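Brorngate Libraries Reader Survey: progress report to the Flitero Fund
2/25/20

Hello all,

I promised you something readable this time after the spreadsheet I sent in the autumn, so I've written this one as a letter with headings. The proper budget sheet is attached separately and hasn't changed much. If you only have five minutes, read the bit about returns and the bit about money, and save the rest for the train.

Where we've got to

The fieldwork is finished! We closed the paper survey at both branches, Brorngate Central and Ziddale, a week later than planned, and the online version went down the same evening. We had 1141 usable forms back altogether. Of those, 462 came from Central and 435 from Ziddale, and the rest were filled in online by people who didn't name a branch, or named both, or in a few cases named a library that isn't ours at all.

I'm really pleased with Ziddale. It's by far the smaller building, it has shorter hours, and I had written in my bid that we'd be lucky to get half of Central's total there. I put a good deal of it down to the desk staff, who handed a form over with every single book that went out. At Central most loans go through the machines now, so people had to spot the box by the door and choose to stop, and plenty of them sailed straight past it with their coats done up.

What the forms say so far

Please treat all of this as early. I've keyed in everything from Central and Ziddale but I haven't finished coding the written answers, and those are the ones I like best.

The question on why people came in that day let them tick as many boxes as they wanted. Borrowing or returning a book is still well ahead of everything else at both branches. After that the two go their own ways. At Central the next most common answer is using a computer or printing something. At Ziddale it's "somewhere to sit", which I nearly left off the form because I thought it sounded a bit sad. Reading the comments, it isn't sad in the slightest. People write about a warm chair and the paper, or half an hour between the school run and a shift, and several of them mention the window seat on the upper floor as if they own shares in it.

Opening hours come up again and again in the free comments. I expected grumbles about Sunday closing and there are hardly any. What people mind is the lunchtime closure at Ziddale, which catches out anyone who works nearby and has one hour to themselves. Quite a few have drawn a little clock in the margin with the offending hour coloured in.

Errands were another thing that surprised me. We asked where people had been before the library and where they were going next, mostly to please the transport people at the council, and it has turned into one of the richest pages on the form. The library visit is very often tacked on to the food shopping. People come in with their bags, or they drop the books off first so they've got both hands free for the shop. One reader wrote that she times her reservations so the heavy hardbacks never land on the same day as the potatoes. I'd like to do a short section on this in the final report, with a map if I can draw one that doesn't look like spaghetti.
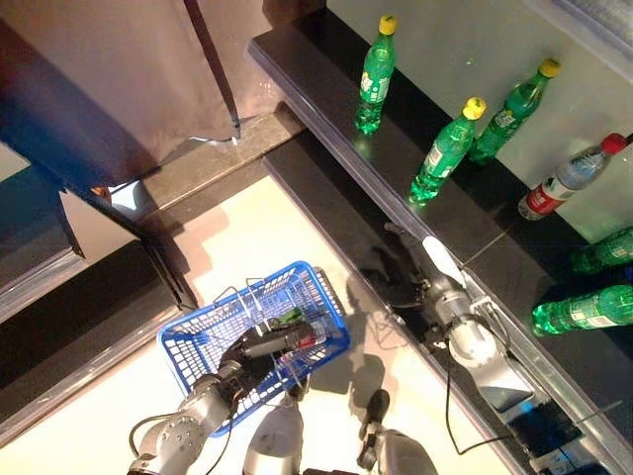 Non-users

This was always going to be the hard part, and it has been. You'll remember the idea was to talk to people who don't use either branch, by standing somewhere that isn't a library. We did 2 sessions in the shopping precinct before Christmas, and I'll be frank, I underestimated how little anyone wants to chat about reading while carrying a turkey. The second went better than the first because we'd cut the questions down to a single side and moved out of the wind.

The people who did stop were generous with their time. A good many told us they used to come as children, or when their own children were small, and then drifted off without ever deciding to. Hardly anybody had a bad word to say. They thought the library was a good thing and were glad it was there for somebody else. Others believed they had old fines hanging over them, from years back, and were embarrassed to show their faces. We did away with children's fines a long time ago and the adult ones are capped, but that message clearly hasn't got past our own front door.

I don't think I have enough here to say anything firm. I'd like to do one more round in the spring, in better weather, and I've put that into the revised plan below. It doesn't need any extra money.

Things that went wrong

The first printing of the form had question nine on the back of question eight with no arrow, no "please turn over", nothing. A fair chunk of the early Central forms are blank from there on. I've kept them in for the questions they did answer and left them out of the others, and every table in the report will say how many replies it's based on.

The large-print version was late. It should have gone out on day one and it went out in week three, and that was my fault for assuming I could simply make the type bigger. It ran to so many pages that it had to be laid out all over again. Anyone who asked for one in the meantime was offered help filling in the standard form at the desk, and most took it, but I wouldn't do it that way again.

We also used the Wegener questionnaire package for the online form, as agreed, and on the whole it behaved. It did log people out if they paused for too long, so I suspect we lost some slower typists. I can see abandoned forms in the system but can't tell who they were or whether they came back and started afresh.

Teenagers are thin on the ground. We knew they would be. The ones who did reply were mostly revising for exams and wrote in very small handwriting about plug sockets.

Money

We're slightly under on printing, even with the second run, and slightly over on staff hours, because keying in handwritten answers takes as long as it takes. The two very nearly cancel out. I'd like your permission to move the printing underspend across to cover the typing. If you'd sooner I didn't, I can finish the last batch myself in the evenings, but the final report will come later.

The refreshments line hasn't been touched. I had put it aside for the discussion groups, and those haven't happened yet.

What comes next

The coding of the written comments comes first and should see me through most of next month. After that I'll run the two discussion groups, one at each branch, with readers who ticked the box to say they'd be happy to be contacted. There are far more willing people than chairs, so I'll draw names and try to keep a mixture of ages and times of day.

The spring round with non-users goes in after that. I'm going to try the bus station this time, where people are at least standing still.

You'll have a full draft in June. It'll have the tables at the back and plain English at the front, as you asked, and I'll do a one-page version for putting up on the noticeboards so that the people who filled in the forms can see what they told us. I'd also like to read some of the comments out at the Ziddale open evening (with no names on them, of course).

Two things I need from you

A yes or no on moving the printing money, please, as soon as you can manage it.

And a steer on the lunchtime closing. The feeling at Ziddale is strong enough that I'd like to pass the figures to the branch now, ahead of the draft, while they're planning the new rota. Our agreement says nothing goes out before you've seen the full report. Would you be content for me to share that one table early, marked as provisional? I'll hold on to it until I hear from you.

I'm at Central most mornings if anyone would like to come and look through the forms in person. They're in boxes under my desk and you're very welcome to them.

With thanks, as ever, for your patience,

Survey Officer, Brorngate Libraries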